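How do I keep black jeans from fading?

Imani Mohamedi
Jan 24, 2025

Hi all! I finally found black jeans that fit me (third shop in Gresgate, I nearly danced out of the fitting room) and I want them to stay black. My last pair had gone a sad charcoal by May. I wash at 58 degrees because that's what my mother always did with everything. Is that the problem? 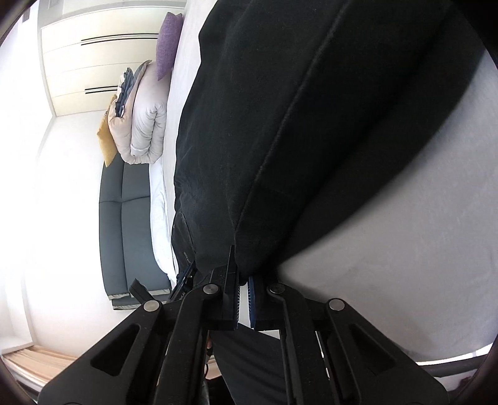 I've also heard about soaking them in vinegar before the first wash, and I'd love to know if anyone swears by it. My machine is old and only has 4 programs, so nothing fancy please!

Nikia

Yes, 58 is way too hot for black denim! Go cold, inside out, zipper closed, on your shortest program. Use a liquid detergent made for darks, and less of it than the cap tells you. Then hang them in the shade, because sun bleaches black faster than washing does. I get 6 or more wears between washes and just air them by the window overnight. Mine are years old and still lovely.
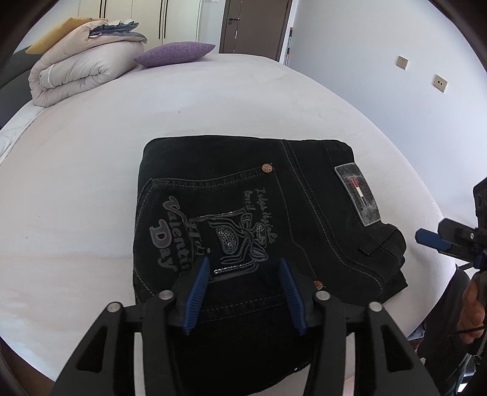

Turning them inside out matters even more if there's any decoration. Raised stitching rubs against the drum and goes fuzzy, and I've lost plenty of trim that way. With a back pocket like that one, with embroidery and little silver sequins on it, I'd put the jeans in a mesh bag too, and never iron straight over the pocket. A leather-look patch doesn't love the dryer either.

Chege

vinegar did nothing for mine except make the bathroom smell like a chip shop. cold water is fine. spin on low if your machine lets you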